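The garland problem

Every December I tell myself that this year the decorations will be tasteful, and every December I end up on the landing at ten at night with a box of tinsel older than my marriage. Inese Adomaitis, who lives opposite and has opinions, calls our front window "generous". I have decided to take it as praise.

So this year there was a plan. One colour, natural materials, nothing that sings. I ordered a garland from Drurach, 158 cm of dried orange and eucalyptus, for a mantelpiece that I had measured very carefully at 153 cm. You'd think the extra would drape. It doesn't drape, it pokes, and the cat has views on it.

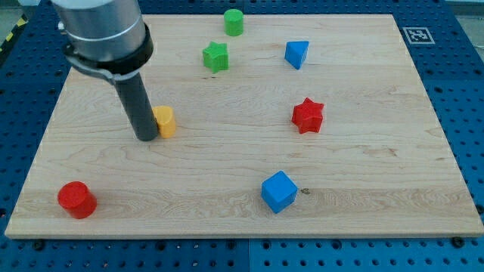
What went in the bin

The singing reindeer, finally. Also 2 strings of lights that only worked if you held the plug at an angle and thought kind thoughts. I kept the salt dough angel our eldest made at nursery, who has no face now and looks like something you'd be warned about in a folk tale, but she goes at the back.

What I bought instead

Four felt stars from Costello, a wreath I could have made myself (I could not have made it myself), and a set of paper bells. The bells arrived flat and the instructions were for a lamp. Senan, who is patient about these things – Senan Breathnach, not my brother-in-law Senan, who would have used a staple gun – came round and had them open in a few minutes. 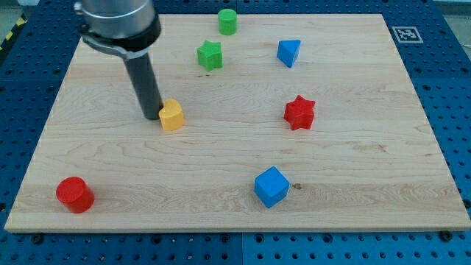
He also pointed out that the wreath was upside down, and it had been for a week. I've left it. The postman's used to it.

The candles are still to come. I wanted the tall ones in dark green and so, apparently, did the whole county, so I'm on a waiting list for wax. If they don't turn up I'll get the tinsel down again, and Inese can have her generous window back.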